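House rules for two arms on one table

2018-08-09

So I finally wrote down our bench rules, after Pallavi Lodhi asked me for the third time where they were and I had to admit they lived in my head. She's been running the shop at Prokby long enough to know that's a bad place for them!

We went with 4 rules in the end. Rule one: before anybody powers the arms, you say it out loud and wait for the other person to answer. Rule two: hands stay outside the walls while the motors are live, even if the thing you want is right there. Rule three: anything on the tabletop has to be on the setup sheet, down to the last wrench or padlock. Rule four is about cables — follow each one with your finger from wrist to base before the first run of the day, and move the arm slowly through its whole reach to check for snags. 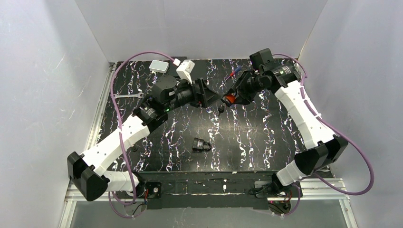 Do you need a separate speed limit when both arms share the middle of the table? We set one, and it's half of whatever a single arm is allowed to do, because two arms closing on each other eat up the gap twice as fast.

Shivam Pant thought that was too slow and we argued over it for most of an afternoon (I brought cookies, which helped). What settled it was letting people apply to raise the limit for one task at a time, in writing, with a second signature. So far I've had 2 requests. Sneha wrote one of them and then withdrew it when she saw how long the form was, so I guess I should shorten the form.

Still open: who gets to reset after an emergency stop. I say whoever pressed it. Shivam says whoever is named on the sheet. We'll look at it again in December, and if your shop has a rule you like, please send it over.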